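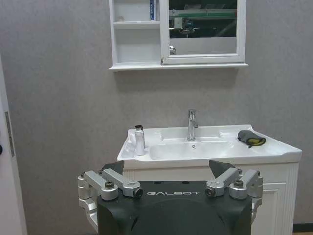
**What's the best way to clean a one-piece ceramic vanity top, including the overflow hole, without scratching it?**

*Posted in Bathrooms by Rosario D'Amico - 546 views*

The sink and counter are a single piece of white ceramic. The bowl gets a dull film a couple of days after I wipe it, and I get a faint swampy smell when the water runs. The drain has been cleaned out twice. The overflow has a little plastic cover with spokes and I have never touched it, on the theory that it was none of my business.

I own a sponge with a green side and have been told conflicting things about the green side.

### tilde_and_grout

Clean the bowl with dish soap and a soft cloth, deal with the film using diluted white vinegar, and flush the overflow separately with a narrow brush and warm water. Leave the green side of the sponge for pans.

In more detail:

1. Take everything off the top. All of it, including the cloth that lives beside the bottle and has been there so long it counts as a fixture. If you have open shelves above the sink, park things up there while you work.
2. Wipe the flat parts and the raised edge at the back with warm water and a squirt of dish soap. Hair and dust collect along that back edge and turn to paste if you go straight in with spray.
3. Wash the bowl the same way and rinse it. If the film goes, it was soap and toothpaste and you are done with this part.
4. If it stays, it is probably hard water. Mix equal parts white vinegar and water, soak a few paper towels, lay them over the dull areas and go find something else to do for 15 minutes. Keep the vinegar off the faucet. Chrome puts up with a quick wipe but I wouldn't leave a wet towel sitting on it.
5. Rinse, then dry with a microfiber cloth. Drying is dull and it is also most of the shine.
6. For the smell, see whether the overflow cover comes out. Many of the plastic ones are a push fit and will come away if you work a fingernail around the rim. Some won't, and if yours puts up a fight, leave it in and work through the gaps.
7. Push a thin bottle brush or a long pipe cleaner down the hole, scrub, and pull it out over a paper towel. You will not enjoy this. Follow it with warm soapy water poured in slowly from a squeeze bottle until what comes out at the drain looks like water again.

Never mix the vinegar with bleach, or use one right after the other. And skip boiling water, which is a good way to crack a perfectly nice sink.
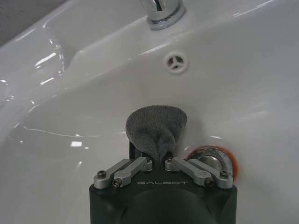 ### Marguerite in 2B

I agree with most of that and will argue with the vinegar, because somebody has to.

I have a Cirard basin, bought at Martinelli's on clearance, and I used vinegar on it every Friday for years. The glaze is fine. The caulk where the top meets the wall is less fine, and so is the stone tile underneath, which now has a pale spot shaped like Ohio. If there's caulk or natural stone anywhere nearby, dab instead of pouring and mop up as you go.

For light film I've gone over to baking soda on a damp cloth. Make a paste, rub gently, rinse more than you think you need to. It leaves a white haze if you're lazy, and I speak as an authority.

A word on the overflow: people clean it once, feel heroic, and then ignore it until the smell comes back. I squirt soapy water down mine on the first of the month. It takes less time than looking for the brush.

Also check what you keep on the counter. A damp cloth left in a heap smells a lot like a bad drain. I spent an entire April blaming the plumbing for a washcloth.

### binum_bob

just get the Hasinness spray, the 700 ml one. works on everything. my brother in law did his boat with it

#### Comments on this answer

**tilde_and_grout:** What's in it? Some of the bathroom sprays are bleach based and this person may have just used vinegar.

**binum_bob:** it's blue

**Marguerite in 2B:** Well, that settles it.

**tilde_and_grout:** Rosario, please read the label on anything blue before it goes in the sink.

#### Update from Rosario D'Amico

I did the soap, then the vinegar towels, at 7 in the evening with the door closed, so now the towels in there smell like a salad. The film came off all but one patch near the drain. Baking soda took care of most of that.

The overflow cover came out with a fingernail, as described. I won't go into what was behind it. I used a bottle brush, which has been retired from bottles. The smell is gone as of this morning, and I'll report back if it returns.

Still not sure about the patch near the drain. It feels rougher than the rest when I run a finger over it. Could that be the green side of the sponge?

**Marguerite in 2B:** Could be wear in the glaze, could be leftover mineral. Try one more round of vinegar on that spot only. If it still feels rough after that, stop scrubbing, you'll only make it bigger.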